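**Gillespie Forsyth**

Thread on the Purves County senior ride program, for people who use it or have a parent who does. The rules change in March and the letter that went out is hard to follow.

---

I drove for the program until my knee surgery and I still help people with the forms. I don't speak for the county. I've read the new rider guide all the way through and have been on the phone with the ride office twice.

---
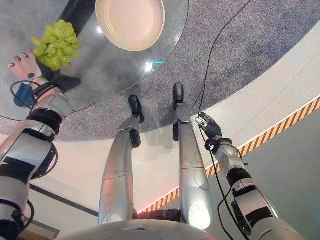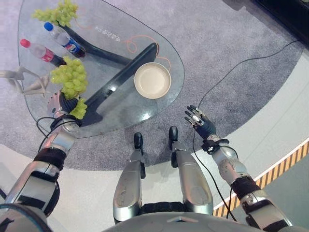
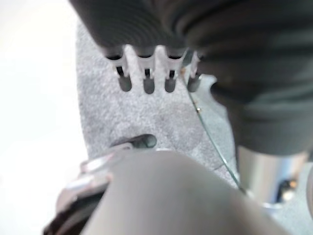
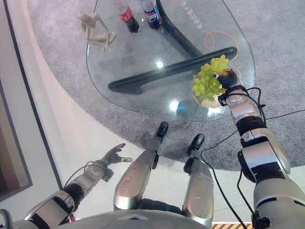
*Fourth photo: green grapes, glass coffee table.*

---

Who can ride: anyone 60 or older who lives in Undthorpe, Jaltthorpe or Plarnau, or in the county outside town limits. That part stays the same. You do not need to have a disability and you do not need a doctor's note.

---

A spouse under 60 can ride along if they're going to the same place. Put their name on the form. If the name isn't on the form the driver can turn them down, and I've seen it happen.

---

What changes first is the booking window. You used to be able to call the afternoon before. Starting in March you have to call two business days ahead for anything that isn't medical. Medical rides can still be booked the day before, until 3 p.m.

---

Dialysis, physical therapy, eye appointments, dental and lab work all count as medical. Picking up a prescription does not, unless it's on the way home from an appointment. Tell the dispatcher when you book so the stop is on the driver's sheet. The driver can't add it later.

---

Cost. The suggested donation per one-way trip goes from $4 to $5. It is still a donation. If you can't pay, you still ride. The letter calls it a "rider contribution" and several people read that as a fare. I asked the office and was told no one will be refused for not paying.

---

There will be a monthly statement in the mail showing your trips and the suggested amount. It looks like a bill. It says "amount" in a box at the bottom right. You can send money or not. I asked them to change the layout and they said the forms are already printed.

---

Route change for Jaltthorpe: the grocery shuttle moves from the north lot to the Route 54 side of the shopping center, by the pharmacy door. It's a shorter walk but there is no bench yet. The bench is supposed to come over from the old stop.

---

Plarnau riders going to the hospital in Undthorpe will share a van in the mornings. The pickup time they give you is earlier than before, and the ride is longer. If you have an 8 a.m. appointment, ask whether you can move it to 9 or later. The first van doesn't reliably make 8.

---

The reason for all this is demand. Last year the program had almost 345 regular riders and the same number of vans it had when I started. Two of the drivers have retired. One job has been filled. The other is still posted on the county site if you have a clean license and like early mornings.

---

Everyone has to re-register. Yes, even if you have been riding for years. The form is two pages. You need your address, an emergency contact, and whether you use a walker, a wheelchair or oxygen. Be accurate on that last question. It decides which van comes.

---

On the form there's a line asking for household income. It's optional and it's used for the state report. You can leave it blank. A few people stopped filling out the form when they got to that line, so please pass this on.

---

Places to get a paper form: the front desk at the senior center in Undthorpe, the library in Plarnau, and the drivers have a stack. You can hand the completed form to your driver. The online version works on a computer. On my phone the signature box wouldn't load.

---

If you're filling it out for a parent, they still have to sign, or you need to attach a copy of the power of attorney. Send a copy. Keep the original at home.

---

Cancellations: call by 7 a.m. the same day. Three no-shows in one month gets you a phone call, and after that you could lose standing rides for a while. If the van was late and you gave up waiting, that isn't a no-show, but you have to call and say so or it gets marked as one.

---

Someone replied asking about evening rides for church suppers and night classes. There are none and none are planned. The last pickup stays at 4:15.

---

Someone else asked about service dogs. Yes, they ride free, and note it on the form. Pets in a carrier are allowed only if you're headed to the vet, and the vet counts as a non-medical trip, so two business days.

---

If your letter never came, call the ride office and check that they have your current address. People who moved into the apartments behind the Jaltthorpe post office seem to have been missed. I'll add to this thread when I hear about the bench.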